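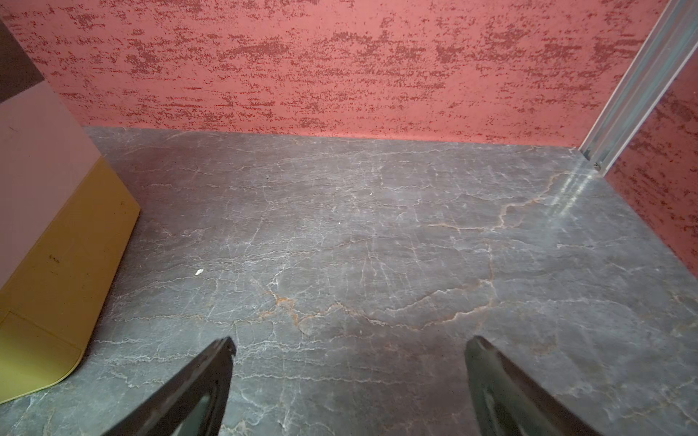
Before you price a single arm, write down everything that has to sit under it and around it. I blew my first workshop budget because I only looked at the robot, and then I spent January buying all the other bits one at a time at full price. Walls, for instance! If you want side panels around your work surface, you also want something decent where two of them meet, and a silver metal strip down the corner like the one between those speckled red panels is the sort of small part that never makes it onto anyone's list. Put it on yours, with the screws. Same goes for the surface itself - I love a gray marble pattern with white and rusty veins, but get a sample first and look at it under your own lights, as even a mostly matte one can throw a glare back at you in a corner.

Next, the gripper. Buy spare fingers on the same order (I keep 3 pairs in a drawer) and ask what the pads cost alone. Eder quoted me for the whole hand when all I needed was pads. Hileck sold me just the pads, bless them.

My spreadsheet has 13 lines now. The arm is one line. Shipping is another, and it hurt: Isaksson's "small parts" box came on a pallet. If you're anywhere near Neston, pick up in person.

For a bench-size setup, I set aside $789 on top of the arm and gripper for panels, trim, surface, cables and clamps. I went over a little, mostly on clamps.

Last tip - measure the bench with the arm stretched all the way out, then check the door swing too. I had to rehang mine.

Updated 21 September 2025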